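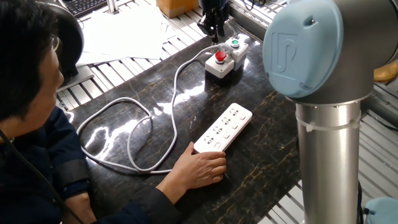
Posted to the Skekham bench notebook, Wednesday, August 19, 2020

Day 2 with the Verko kit on trial. The quote lists 86 line items and a two-button box, red and green, which is the part I trust. Power strip goes on the marble next, cord back to the box, gripper over the buttons. The UR arm has a zip tie on it already, so it is officially ours.

Manual promises setup in 14 minutes — I assume from a chair. Jollen wants 2,731 for the same thing with a nicer binder.

To do: ask Verko if the press-depth setting survives a restart. Shorten the white cord or at least coil it. Send Berge the trial form.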